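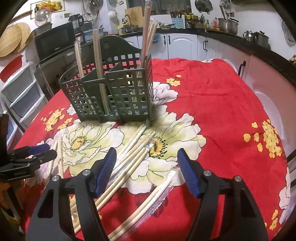
Trillell community kitchen asks for chopsticks before the noodle evenings

The community kitchen in Trillell is collecting chopsticks this month for its noodle evenings, which start again in February. The kitchen says that 214 pairs have arrived so far, most of them from households that keep unused pairs in a drawer after a takeaway meal.

Last winter the evenings were held on the ground floor of the old Mazza building and had 88 seats. This year there is place for more guests, and the kitchen does not want to run out of chopsticks before the second serving, as it happened twice last season.

Wooden pairs still in their clear sleeves are welcome, and so are thicker pairs for cooking. On the tables with the red flowered cloths, the chopsticks will stand in plastic utensil baskets with dividers, so that guests can take a pair without asking. Pairs without a wrapper are also accepted if they are clean and straight. Metal ones are not needed at the moment – the kitchen has enough of them from an earlier donation.

Donations can be left at the side entrance on Vurum Street until 10 in the evening. The shop Culent, next to the bus stop, also keeps a box by the door. Please do not leave bags outside when it rains.

The noodle evenings served 2,913 bowls last season, according to the kitchen's yearly report. The menu stays almost the same, with one soup with vegetables and one with chicken. A cold sesame dish will be added in spring. Bowls are paid at the counter, and the price is not changed from last year.

Used wooden chopsticks will be gathered in a separate bin after each meal. The kitchen is still looking for a place that can take them – a garden group in the neighborhood has shown interest, but no agreement is made yet.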